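Service Robotics, Unit 4: Reading a Product Like a Buyer
Handout to go with the Claden scene pack
Kerubo Lyimo

OK, so last time we finished with the question of why anyone would pay for a simulated room when you can build one yourself over a long weekend. I promised you a real product to pick apart, and I've picked one I have some feelings about. It's the Claden household scene pack, sold through Lapointe, and our department has a teaching license for it through the end of March. Use it while you can!

What you get for your money: 23 rooms, 214 props, and a robot arm that's already wired up with a two-finger gripper and a set of camera views. The teaching license is 500 dollars a year for the whole class. The commercial one is a good deal more and you have to write to them for a quote, which I always find annoying. All the pictures in this handout are renders from the same room.

1. The views

The first thing I look at in any pack is the gripper view, the one that looks past the fingers at whatever they're near. Vendors love to show you the wide shot in the brochure. Your policy is going to spend a lot of its life with something closer to this: 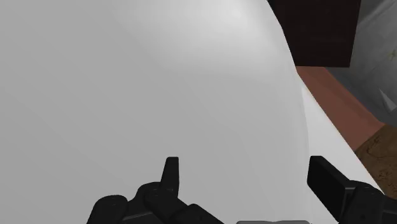 Fig. 1. Gripper view. Both black fingers at the bottom, with a large, plain pale surface taking up most of the picture.

Think about that as an input. What would a feature matcher grab onto? There are some nice edges over on the right, and the brown and reddish areas give you something, but the big gray part is just soft shading. If you're training on one camera alone, you're going to have a hard time in moments like that. I don't count this against Claden, by the way. Plain smooth surfaces are all over real homes, and a pack that put a busy texture on everything would be teaching your robot to expect a very strange house.

What I do count against them is the documentation. The page on camera settings is one paragraph long, and the lens values are listed in a table at the far end of the manual (page 101, I'll save you the hunt). Read it before lab. Please.

2. The props

Prop quality is where packs really differ. Warov, which we looked at in Unit 2, gives you lots of boxes and bottles and not much else. They load fast and they almost never glitch. Claden went the other way and put in jewelry, ornaments, odd little things with rings and thin bits sticking out. I was so happy when I first opened the prop browser – and then I tried to grasp a few of them and was less happy.

The trouble is collision shapes. A prop has the shape you see and the shape the physics engine uses, and the two can be quite different. A chain is the classic case. You can draw every link beautifully and still have the engine treat the whole thing as a single lump. So when you're reviewing a pack, turn on the collision overlay before you believe anything. 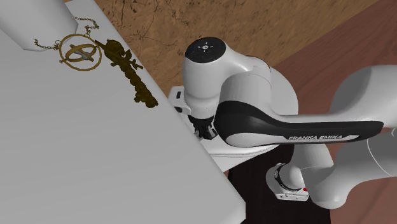
Do that for at least one thin prop and one chunky one, and write down what you find in plain words. "The ring is filled in" is a perfectly good finding. So is "I couldn't tell," as long as you say what you tried. I'd also like you to check whether the prop's weight makes sense, as I've seen packs where a brooch weighed as much as a brick.

One more thing on props: look at how they're placed. Zumura's free pack scatters everything with a random seed, and it's great for variety but you'll get things poking through each other. Have a look for overlaps in your own room and note where they are.

3. The arm in the room

Now go to the wide view and ask the boring question. Can the arm get where it needs to go? People skip this and then lose an evening to a planner that keeps failing for no reason they can see. 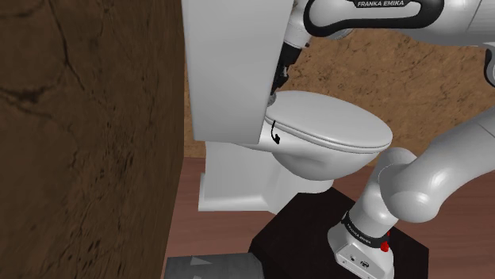
Fig. 2. Wide view. The arm reaches over the closed lid, with the fingertips just above the hinge piece beside the tank.

I like this one for teaching. The gripper is in a narrow spot, with the tank on one side and the lid on the other, so there's clearance to worry about at the fingertips. But look at the rest of the arm too. The elbow and forearm need space of their own, and a plan that's fine at the tip can still be bad farther back. Claden's planner add-on checks every link by default. Warov's checks only the hand unless you tick a box, and yes, I missed the box.

For lab

Pick one room from the pack (any one except the sample kitchen, which everybody picks). Write me a page and a half on whether you'd buy it, for whom, and at what price. Cover views, props and reach, and include at least one thing that went wrong. Bring a printed copy, and leave the simulator open on your machine so I can poke at it when I come by.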